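In Praise of the Long, Slow Letter

By Hina Rana
Jun 23, 2021

I wrote a letter in May that ran to 836 words, and it was the best evening I'd had in months. It went to my old roommate Ehsan Awan, who moved to Ladar after college and who I'd been keeping up with through thumbs-up icons. I told him about my bad tomatoes, a book I quit halfway, and the fight I had with my sister over a borrowed coat. None of it was news. I had such a good time!

People tell me letters are dead, and I think they're picturing something stiff, all fine paper and perfect script. Mine are a mess. I cross things out, I change pens, I run up the side of the page when I'm out of room. 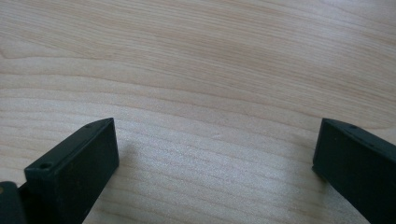 What a letter lets you do

A text wants an answer. A letter just wants to be read, whenever, maybe twice. That changes what I'm willing to put in one. When I know it will be days before Ehsan opens the envelope, I stop trying to be quick and funny and start saying what's been on my mind - and half the time I didn't know it was on my mind until I saw it in ink.

I also remember what I wrote. Ask me what I texted last week and I couldn't tell you, but I can still recite the bit about the coat.
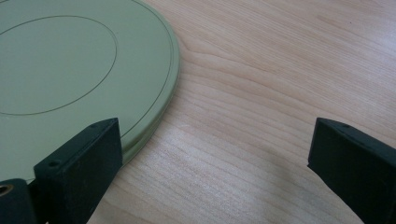 Sage green on pale wood.

Ehsan wrote back, three pages, both sides. He'd taken up the accordion. He'd had a scare with his dad's heart and had told hardly anyone. We had been "in touch" that whole time, every week, and I'd had no idea. I read it standing in the hall with my shoes on, then sat down and read it again.

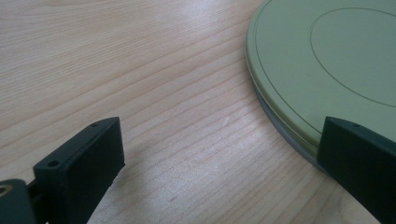
Do you need to be a good writer? No, and please don't try to be. My grandmother's letters from Jatoi were mostly weather and the price of onions, and I'd trade a lot for one more. Start with whatever is near you. If all you've got is a round green tin and some glare on the tabletop, put that down and keep going, and by the second page you'll be on to your job or your knees or the neighbor's new drum kit. My only rule is to mail it before you reread it.

Related
Why I Still Carry a Paper Map
The Plulon Street Library Turns the Lights Back On
Two Weeks Without a Group Chat
Learning to Like My Own Handwriting

Contact | Copyright 2021 Zidham Review | Back to top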